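Animation notebook, Haltlow short (the basketball one)
8 July 2019

Back on the rebound sequence, and it finally moves like basketball! I redrew the jump as 19 keys and threw out the old in-betweens completely. The trick was letting the shoulders lead. In the January version both players went up like elevators, hips and head together, and no amount of smear frames was going to save that. Now the center twists first, the arms lag, and the ball gets slapped loose on the way down. I played it on a loop over lunch and kept grinning.

Nazanin Dehghan sat in for the afternoon and had a great note about the bench reactions. Our captain, Pawlak, is the only one who doesn't stand up when the shot goes in, so hold on him for 12 frames and let the crowd noise drop out. We tried it with the scratch audio and it gives me chills. Keep!
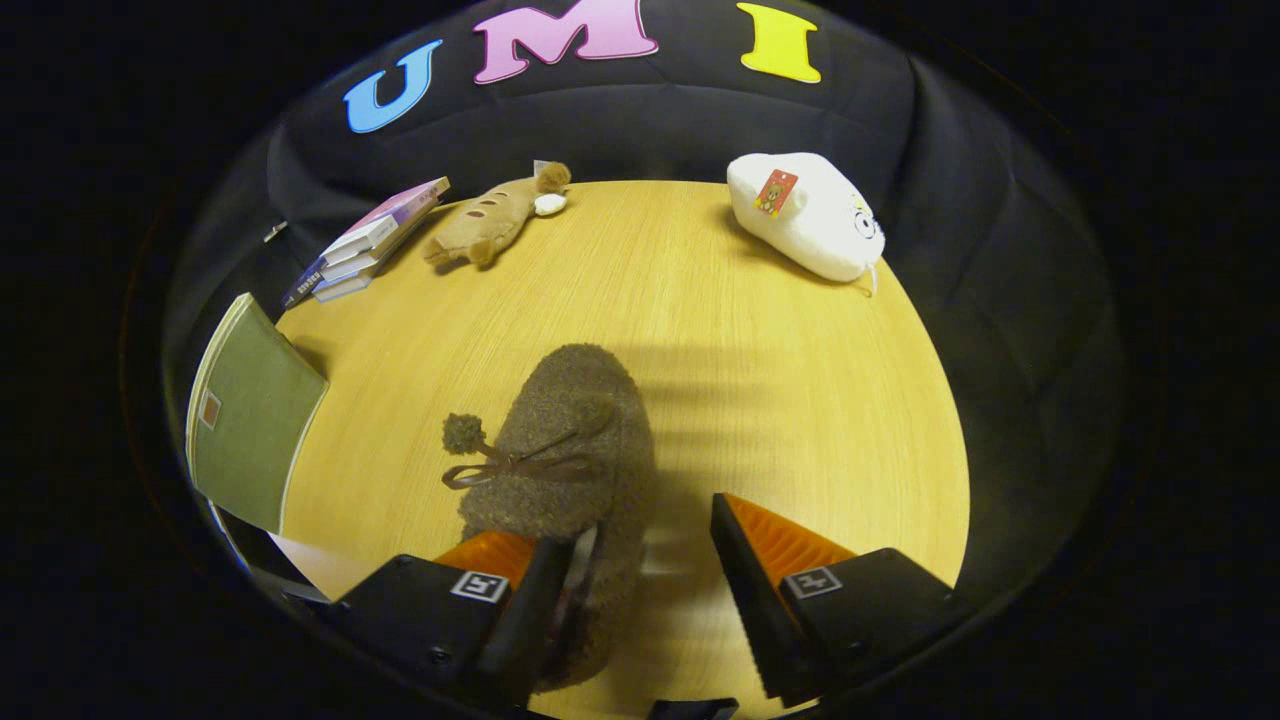 Brown plush with ribbon bow, round table, UMI letters behind.

Backgrounds: the Tomitholm gym needs a warmer floor. I mixed three versions and the one with the orange bounce light wins easily, though it fights with the away uniforms (too close in value, they melt into the boards from the high angle). Try pulling the uniforms toward green before touching the floor again.

Flimau crashed twice on export, both times on shot 8. Splitting the crowd layer into two files got it through. Memory, I think, but I haven't tested that properly. Anyone else opening that shot, save first.

Frame count for the whole game scene is now 700, which is longer than the storyboard allowed, and I don't want to cut any of it. Maybe the walk to the locker room can go shorter? The dialogue there is still placeholder anyway.

Next: clean line on the rebound, eyes on Pawlak, new net physics by hand (the sim looks like wet laundry).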